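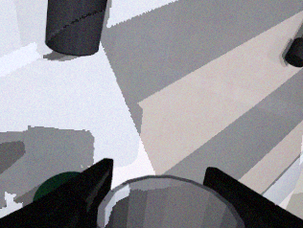
Home | Projects | Reports | Kit Reviews | Contact

Trying out the Pletix simulator pack for our gripper project

Sunday, June 28, 2026

So for my term project I got to spend a whole lot of weeks with Pletix, the robot simulation pack that Prurley sells to schools and small labs. Our program got the student licence back in December and it sat there on the lab computer with hardly anyone opening it, so when the project list went up I put my name beside it pretty fast. The job was to see if a beginner could get a two-finger gripper picking things up in the simulator, and then write up if the pack is worth renewing. I'm a beginner, so that part was easy!

The student licence is $462 for the year and covers one classroom. There's a bigger one at $805 that adds more arms and a thing for sharing scenes between machines, but we didn't have that so I can't say much about it. What you get in ours is the simulator, one arm model, the gripper, a bunch of ready-made objects and a set of tutorials. The tutorials are good for the first half and then they get thin. The chapter on grasping is two pages and one of those is a table of settings with no explanation (I ended up reading it maybe thirty times).

Installing took me most of an afternoon. The installer wants a graphics driver newer than the one we had, and it doesn't tell you that, it just closes. Once I'd sorted that out it ran fine, and I'll give them credit, the program starts quickly and the menus are in sensible places.

My favourite part was the wrist camera view. You mount a camera on the wrist and you get the view looking out past the fingers, which is what your own program gets to work with too. It's on the rough side at the settings I ran. There's coloured grain over everything and the edges go stair-steppy, and round things have rims made of little straight pieces. At first I was kind of disappointed, but I got used to it, and you can turn the grain up or down in the sensor menu. I left it on because a perfectly clean picture felt like cheating.

The other thing about that view is how dark the fingers are. They're black with next to no shading, so when I was trying to line up on something I had a hard time judging how far away the tips were. I asked about it on the Prurley forum and got a reply the next day saying you can swap the finger material, and you can, but the setting goes back to black every time you reload. I gave up and learned to live with it.

For the testing I wrote a short script that moved the arm to a random starting spot, went for an object and closed the fingers. I ran 583 tries altogether and 282 of them counted as a good grasp, meaning the object was still held after the lift. That's a bit under half, which my classmates found pretty funny. Most of the bad ones were wide objects where one finger touched early and shoved the thing sideways. I got better results when I slowed down the last bit of the approach, but I only figured that out near the end and didn't have time to redo everything.

I also had a quick go with the free trial of Fikholm, which does a similar job. It looks nicer and the shadows are smoother, but it was slow on our machine and the gripper was a separate purchase. For a classroom I'd still go with Pletix.

If we renew, I'd ask for the longer grasping chapter they keep mentioning on their site, and I'd want someone to update the lab computer before the next student starts. My script and the settings file are in the shared project folder, in the one marked "gripper new" (ignore "gripper new 2", it's broken).

© 2026 Nikolovski Student Projects | Contact us | Back to top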